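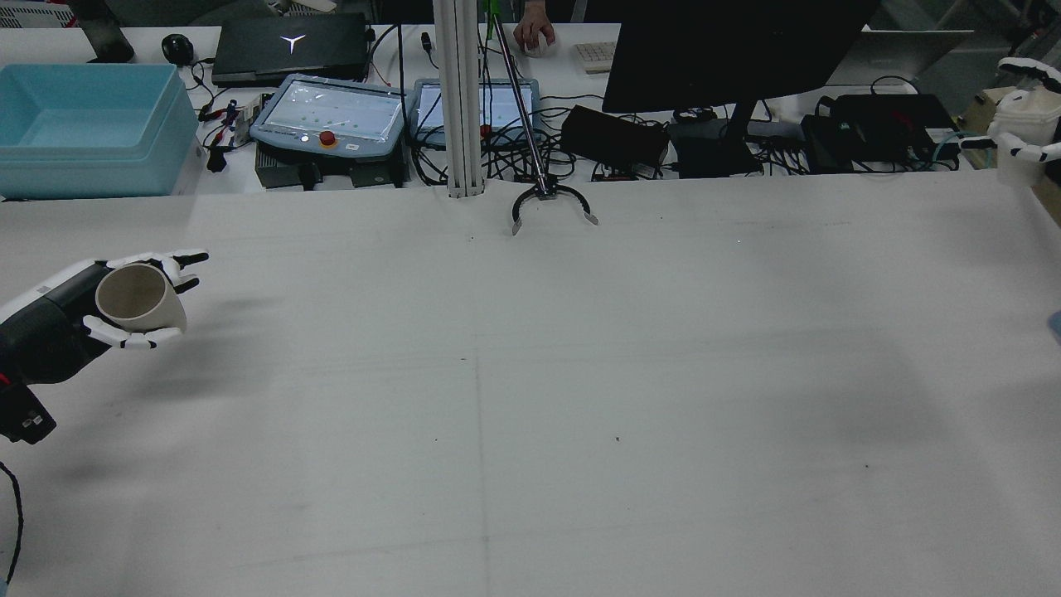 Reviewed by Izzati Tjoa
Purkham Office Supply Review, 15 April 2019

The Telon cup is sold to offices, clinics and staff canteens as a plain drinking cup for daily use. It has straight sides, no handle and an off-white matte finish, and is offered in one color only. Our office bought 20 of them in December to replace a mixed set that no longer stacked properly.

The shape is the main point in its favor. The cylinder is easy to hold with either hand, and the rounded closed end leaves no sharp inside corner for coffee to settle in. The rim is thin, and most staff members found it pleasant to drink from. Naveen Goel, of our facilities desk, would have preferred a handle for hot tea, and we share that view.
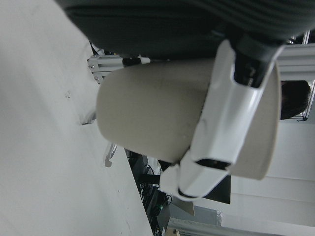
Washing presented few difficulties. The cups went through the dishwasher every evening and kept their color, although tea left overnight required a second wash. Two cups were chipped at the rim during the trial – both in the sink – and were withdrawn. The supplier, Govindasamy, replaced them without charge after 13 days.

Pale finishes show small marks readily, and buyers who expect a spotless surface should consider a darker cup. The Telon is recommended for water and cold drinks. For hot drinks, a sleeve or a cup with a handle should be supplied alongside it.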